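我去找机器人社聊天的那个下午，活动室里正吵着呢！两个高二的同学为了“收拾桌子到底先收什么”争了半天，社长在旁边一边吃饼干一边劝架（没劝住）。

他们这学期的项目叫 Tavia，参加的是 Mahawong 学生挑战赛，要让机械臂学会整理书桌。社里一共18个人，真正天天泡在这儿的，据社长说，“就那么几个，你看谁有黑眼圈就知道了”。

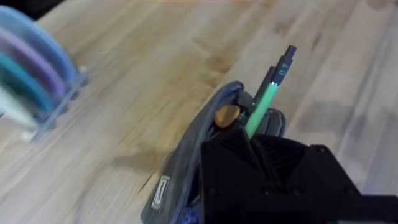
我最好奇的是，他们为什么总跟软的东西过不去。“硬盒子太听话了，练不出什么来。”负责抓取的同学说。布料一捏就变形，里面装的东西还会跟着歪，像这个深灰色的笔袋，袋口插着一支薄荷绿的0.7自动铅笔，夹爪得从侧面贴着袋口那圈厚边使劲。“我们现在最怕的就是笔掉出来，”她笑，“一掉，全屋都叹气。”

我问练了多少回，写程序的男生翻了翻记录本：“708次，从十一月算起。”我说那你们不烦吗？他想了想：“烦啊，不过看它自己改动作的时候还挺上头的。”

夹爪的黑色零件是3D打印的，他们管这一版叫 Clelitz，名字怎么来的，三个人给了我三种说法，我就不写了。

临走前他们又开始争，这回是争谁去关打印机。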